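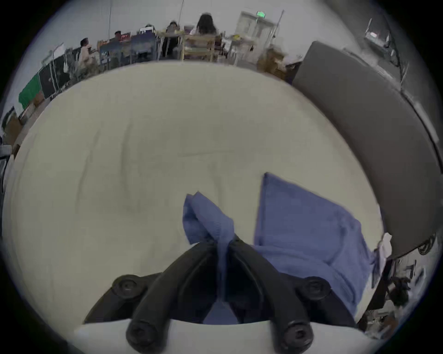 Blue towel on the cream-white table, one bit pinched up between the fingertips.

Notebook, 15 January 2025, cloth handling project (team Canier)

OK so the class milestone is folding, and we are still mostly a grabbing team. Fine! Grabbing is the part that decides everything else, so I'm writing down what I think I know before I forget it again.

Towel first. The Bromitz task sheet wants a fold in half, edges matched to within 11 mm, and I'd like us to go for tighter than that. The weave is nice and crinkly, which gives the fingers something to bite. What I don't like is going in too deep (guilty, all of last week), so you end up with a fat twist of cloth and no idea where the corner went. New rule for my own demos – touch the table, close, lift a little, look, and only then go. If the pinch looks like a rope, let go and start over.

We're at 373 demos in the Ellument folder, counting October. I want to relabel the October ones, because half of them say "corner" when they really mean "edge, sort of near a corner." Whoever gets to it first, please keep the old labels in a second column!

Then the T-shirt, which is a whole different animal. A towel has four corners and they're all the same. A shirt has a collar and sleeves and a hem and they all behave differently when you pull on them.

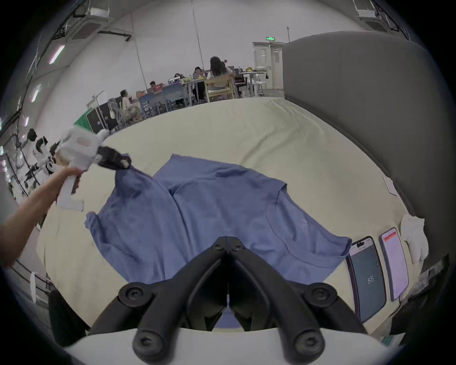 T-shirt, two grippers. One has the shoulder by the collar, the other is down at the hem end.

I keep going back and forth on where the first grab should be. Shoulder feels right to me because the seam is thicker and the fold it makes runs across the body in a way you can see from the other side. Hem is easier to find but then the top half just lies there being rumpled. My vote is shoulder first, hem second, and we write it on the whiteboard so we all do it the same way. Mixed styles in one batch is how we got that mess in October.

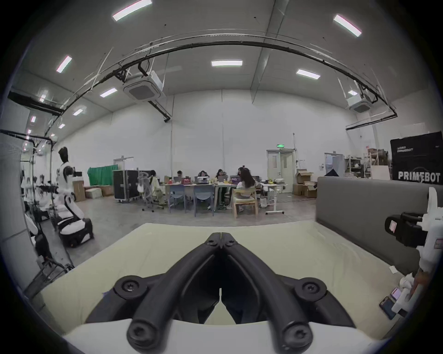
Also, starting poses. I'd like every demo to begin with the fingers up over bare tabletop and hold there for a slow count of two before moving in. Bickerstaff (our trimming script, for anyone new) hunts for that pause, and when it can't find one it chops the clip wherever it feels like. I lost 30 clips to that and I'm still grumpy.

To do: relabel October, shoulder-first batch on the shirt, towel again with the shallow pinch. Check whether clip 223 is a duplicate or just looks like one.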